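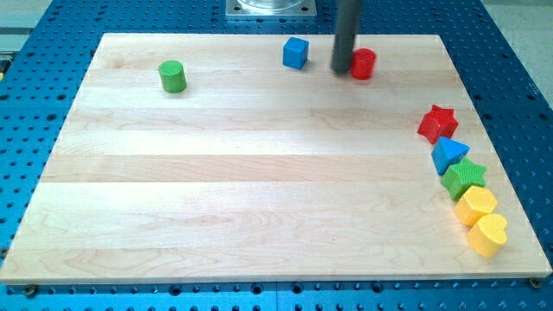
The tabletop task at Monska has now been through two rounds of teleoperation, and the record deserves to be set down before the third begins. The instruction given to operators is short: push the named block to the named place, using the arm's single rounded tip, and lift away when finished. The arm has no fingers in this setup, so every demonstration is a matter of contact and direction.

The first round produced 2169 demonstrations. After review, 1772 were kept. Most of the rejected ones had the same fault, in that the operator brought the tip down on top of a block before finding its side. A smaller group was set aside for long pauses, which the Plundow training code reads as part of the task.

Cylinders proved harder to teach than expected. A cube pushed on a flat face will usually travel straight, while a cylinder slips around the tip if contact is even slightly off center. Operators are now asked to make several short pushes and to correct between them. The stars present a different difficulty – the tip tends to settle between two points, and the block then turns with it. This was at first marked as an error. It is now accepted, provided the block arrives where it was sent.

Blocks that touch one another remain an open question. When five of them stand in a line along one side of the board, moving one without disturbing its neighbor calls for an approach from the open wood, and some operators prefer to break up the line first. Both methods are present in the data. The Mohmand guidelines, which this work otherwise follows, are silent on the point.

Sessions are limited to 10 minutes at the controls, followed by a change of operator. Quality falls noticeably after that, and the later pushes become hurried.

The third round will begin on Wednesday with the revised instructions. The Grandby controller will be used throughout, at the lower speed setting, and the starting arrangement of the blocks will be changed between demonstrations.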